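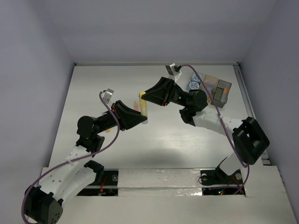 Llevo tres semanas intentando darme de baja de una cosa que se llama Flukeo. No voy a contar lo que hace porque da igual (organiza recetas, vale, ya lo he contado), pero sí quiero hablar de lo que me ha hecho a mí, y de paso de una manía que se nos ha colado en la vida a casi todos: la de no comprar ya nada, sino apuntarse a todo.

Me apunté en mayo del año pasado. El primer mes era gratis, el segundo costaba menos que un café y a partir de ahí pasaron a cobrarme 11 euros al mes. Once euros por guardar la receta de las lentejas de mi suegra, que me sé de memoria. Y lo peor es que no me di cuenta hasta que hice limpieza de recibos y vi la cifra entera: ¡114 euros! Con eso me compro un libro de cocina bueno, otro malo y ceno fuera.

Mi amiga Gisela Janssen, que lleva media vida en Kitberg y paga hasta la última factura con una semana de adelanto, me dijo que la culpa era mía por no leer. Y un poco de razón tiene, claro. Pero fui a leer. Me senté una tarde con las condiciones de uso delante y un té al lado, y el té se quedó frío en el apartado cuatro. Encontré un párrafo entero sobre la «pausa afectuosa de la suscripción», lo juro, con esas palabras. Para darme de baja de verdad había que escribir a una dirección que me devolvió el mensaje dos veces.

A lo que voy: apuntarse es un botón grande y verde, y salir es una gincana. Eso no es un descuido de diseño. Alguien se ha sentado en una reunión a decidir que el botón de irse sea gris clarito, y a esa persona le habrán dado las gracias al final del trimestre. A mí me parece una falta de educación, sin más vueltas. Si entro en una tienda y no me gusta nada, doy los buenos días y me voy, y el dependiente no se pone delante de la puerta a preguntarme si estoy segura, si lo he pensado bien, si no preferiría quedarme a mitad de precio hasta el verano.

Se lo conté a Dirk Haberkorn, que tuvo una papelería en Steinbach hasta que se jubiló, y se reía. Él fiaba. Tenía una libreta de tapas negras con los nombres de medio barrio y lo que debía cada uno, y cuando alguien pagaba, tachaba la línea delante de él. Me acuerdo mucho de esa raya de bolígrafo. Qué descanso, ver la raya — ahora pagas y lo único que sabes es que el mes que viene vuelves a pagar.

Ya sé lo que me van a decir, porque Finn Ostermann me lo dice cada vez que saco el tema, y lo saco bastante. Que las suscripciones tienen su lado bueno. Que él escucha música que antes no podía permitirse, que cambia de una plataforma a otra cuando le apetece, que los programas se actualizan solos y que alguien tiene que cobrar por ese trabajo. Todo cierto. Yo también pago un periódico todos los meses y lo pago a gusto. No pido que desaparezcan, ni mucho menos. Pido que la puerta de salida mida lo mismo que la de entrada, y que una tostadora no necesite que yo tenga cuenta de usuario. (Lo de la tostadora es de mi cuñada, una Bermont carísima, y prefiero no extenderme porque me sube la tensión.)

También hay una parte que es cosa nuestra, y esa me cuesta más reconocerla. Nos gusta apuntarnos. Apuntarse es tener la sensación de que ya has empezado: pagas el curso de idiomas y durante un rato casi hablas el idioma. Yo he estado suscrita a una aplicación de yoga durante una época en la que no me agaché ni a recoger un calcetín. Y no me daba de baja porque darme de baja era admitirlo, así que seguía pagando una especie de alquiler por la mujer flexible que iba a ser a partir de septiembre.

En fin, que el 19/3/25 me senté con papel y lápiz e hice la lista completa. Salieron cosas que ni recordaba, entre ellas un almacén de fotos duplicado y una revista de jardinería (vivo en un cuarto piso interior). He cancelado la mitad. Con Flukeo sigo peleándome; el último correo, firmado por «el equipo», me ofrecía una encuesta de despedida obligatoria y un mes de regalo. La encuesta la he rellenado. En el motivo de la baja he puesto «lentejas», y ahora estoy esperando a que me confirmen algo.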